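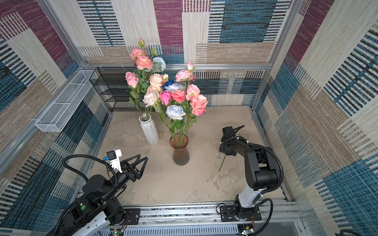
Uma wrote:

> The stems are too long for the white vase, I am sure of it. When I put
> a rose in, the head stands so high that everything looks like it wants
> to fall over. Should I cut them? I am afraid to cut, because with
> artificial ones you can not buy the same length again later. And how do
> you keep them from all turning to one side?

Dear Uma, dear list,

Please do not cut yet. I made this mistake with my first set of artificial roses, and now I have short ones which go into no vase that I own except an egg cup.

There is wire inside the stem in most artificial roses. Before you take any pliers, try to bend the lowest part of the stem. I fold up the last piece like a hook, so that it lies flat against itself, and then the rose sits lower by exactly the piece that was folded. If next month you want it higher, you open the hook again. The green coating can become a little white at the fold, but this part is inside the vase and in a ceramic vase it is not visible at all. In a glass vase it is another matter, I come to this below.

About the turning to one side. A tall vase with a narrow opening holds the stems close together, and this is good, but the first two or three stems have nothing to lean on except the rim. So I put them in crossed. The first goes in from the left and its foot goes to the right side of the bottom, the second the opposite way, the third from the front. After this there is a kind of net inside, and each next stem finds its own place. I put the closed buds highest and the open roses lower, near the rim, where they also hide the stems. Pink and peach can go beside each other without much thinking. The pale blue I put in last, one at a time, and after every one I walk to the other side of the table and look from there.

Leaves: pull off the ones that would come inside the opening. On many artificial stems they are only pushed on, and you can push them on again higher up, where there is a naked place. Keep the ones you do not use in a small bag.

For the weight, I fill the ceramic vase one third with dry gravel from the aquarium shop. Sand also works, but it comes out when you change the flowers. I bought a bag of 3000 grams from Prosow and have used maybe half of it for two vases.

Now the glass one. Pink glass with ribs is more forgiving than clear glass, as the stems behind it become soft in color and a fold is not so easy to notice. Still I would not use a hook there. I let the long stems stay long and lean them over the lip on one side, and on the other side I put something low and full. The lip that opens outward wants this, I think. If you stand all roses straight up in the middle of a wide opening, they only fall apart to the edges. And gravel looks dirty through colored glass, so instead I use a few glass drops, the flat kind.

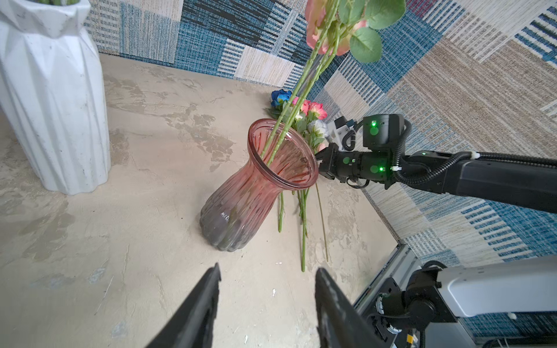
Abhishek Chaudhary asks if it would not be simpler to tie the stems together before they go into the glass, and whether a rubber band would show.

Yes, Abhishek, you can tie them, and many people do. I prefer green floral tape to the rubber band. The band becomes sticky after one summer and then it leaves a brown mark on the stem. Wind the tape just under the place where the rim will be, two turns, not too tight, and spread the heads by hand afterward. Please watch out for the small thorns, they catch the tape and also the sleeve.

One more thing about dust, as it was asked in March and I did not answer then. I use a dry soft brush for the petals and a damp cloth for the leaves. I never wash the blue roses, the color of one of mine went into the white one next to it.

If somebody still has the Katiyar booklet about arranging in narrow vases, I would be glad to borrow it. Mine went with a box to my sister and did not come back.

With kind greetings,
Drokudov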